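Hilo sobre los paños de microfibra, las promesas de los paquetes y por qué llevo una semana discutiendo con mi cuñado. Va largo, avisados estáis.

1/ Todo empezó con un anuncio de Drindedden: «elimina la suciedad solo con agua, dura 2.000 lavados». Dos mil. Lavando uno cada semana, me sobrevive el paño. Me gustaría conocer a la persona que se quedó delante de la lavadora hasta el final del ensayo.

2/ Escribí a la marca preguntando por el ensayo. Me respondieron con un PDF de cuatro páginas: portada, índice, una foto de una montaña y un párrafo que dice que el producto «ha sido probado». Por quién, cómo y a qué temperatura se lo guardan.

3/ Insistí. Segunda respuesta: «los resultados pueden variar según el uso». Ya. También varían los resultados de la lotería según el número que lleves.

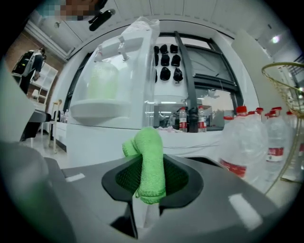

4/ A ver, que la microfibra limpia, eso no lo discuto. Es poliéster, normalmente mezclado con poliamida, en hilos muy finos. Arrastra el polvo y la grasa ligera mejor que la camiseta vieja de algodón con la que limpiaba mi madre. Lo que discuto es todo lo que le cuelgan después.

5/ Por ejemplo, lo de «antibacterias». Recoger bacterias de una encimera y matarlas son dos cosas distintas. Si las recoges y guardas el trapo húmedo hecho una bola debajo del fregadero, las has cambiado de domicilio.

6/ Otro clásico: «ecológico». Es plástico. Suelta fibras en cada lavado y van por el desagüe. Puede que gastes menos producto de limpieza y que eso compense algo, no lo sé, pero quiero ver la cuenta hecha y no una hojita verde impresa en el cartón.

7/ Y lo de los colores. Azul para cristales, rosa para el baño, verde para la cocina. He mirado las etiquetas de un pack de Sandgate: misma composición en todos. Me parece bien usar colores para no pasar por la mesa el trapo del váter, pero entonces véndelo como código de colores y no como «fibra especial cristales».

8/ Aquí entra mi cuñado, que sostiene que el de cristales «se nota». Le propuse probarlo a ciegas. Dijo que eso no demuestra nada. Seguimos sin hablar del tema en las comidas.

9/ Shadi Awwad, que ha llevado años una lavandería en Atance y de esto sabe bastante más que yo, me contó que casi todos los paños que ve estropeados lo están por lo mismo: suavizante y secadora muy caliente. El suavizante deja una película y el paño absorbe peor. El calor fuerte castiga la fibra.

10/ Le pregunté por los 2.000 lavados y se rió. No me dio otra cifra, y se lo agradezco. Dice que depende del agua, del detergente, del programa y de si lo metes con una toalla que suelta pelusa, porque entonces se la queda toda.

11/ Luego está el gramaje, que es de lo poco útil que puede traer un envase y casi nunca lo trae. Un paño más denso suele tener más cuerpo y absorber más; uno fino va mejor para repasar. En el supermercado encontré tres marcas seguidas sin el dato. Eso sí, las tres eran «premium».

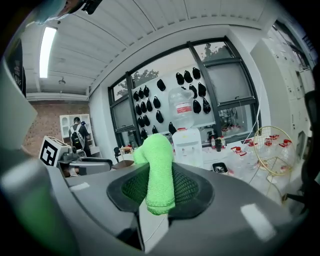

Microfibra verde, con los bordes ya deshilachados.

12/ Las reseñas tampoco ayudan. El pack de Trương tiene 1.242 opiniones y me puse a leerlas por orden de fecha (tengo vida social, aunque no lo parezca). Muchísimas son de gente que acaba de abrir el paquete. «Llegó rápido, muy suave». Estupendo, pero yo preguntaba por la duración.

13/ De las primeras 73 que leí, solo 4 hablaban de cómo estaba el paño pasados unos meses. Dos contentas, una furiosa y otra que en realidad hablaba de una fregona. Con eso no se puede concluir nada, ni a favor ni en contra. Lo digo antes de que venga alguien con una gráfica.

14/ Qué hago yo, por si a alguien le sirve: los lavo aparte, agua templada, poco detergente, nada de suavizante, y a tender. Cuando dejan más pelusa de la que recogen, pasan a la bici. Cero ciencia, es costumbre.

15/ Me decís por privado que es mucho hilo para un trapo. Puede ser. Pero el «hasta 2.000» lo ponen en letra enorme, y ese «hasta» cubre también el paño que se rinde en el tercer lavado.

16/ He vuelto a escribir a Drindedden pidiendo el nombre del laboratorio. Si contestan, lo cuelgo aquí debajo. Si me mandan otra montaña, también.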